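The Irkley line, again

They have hired another firm to look at the Irkley line. Londetti won the contract in February, and its job is to check the ridership numbers that Durka came up with two years ago. So we are now paying one consultant to read another consultant's spreadsheet, and there is still no track past Mabuza.

I went to the evening session and got there at 6. The slides said 1,675 riders a day by the second year. I asked where that came from and was told it was "modeled." Fine, but modeled on what? The bus that covers the same route runs half empty most mornings (I ride it), and the plan has no parking at the Mabuza end. Who are these people, and how are they getting to the platform?

Then there's the fare. The slides had it the same as the bus, which I'll believe when I see a ticket. The last time this agency promised to hold a fare, it lasted one winter.

I'd like a train, for what it's worth. I'd use it. I just don't see why a third study would make anyone pour concrete when the first two didn't. The report is supposed to run to 200 pages, and I expect the part about money will be in an appendix.
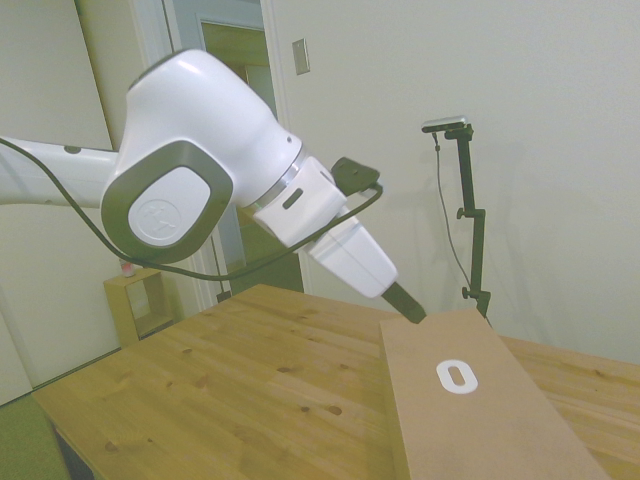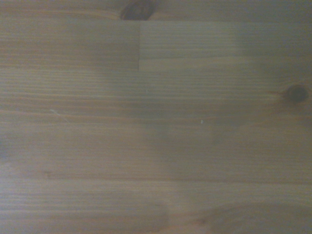

Riaan Nkuna: You're being too hard on the ridership figure. The bus is half empty because it sits in traffic at the bridge, and a train won't. Ask them about the bridge next time, and ask who pays if Londetti's number comes in lower than Durka's.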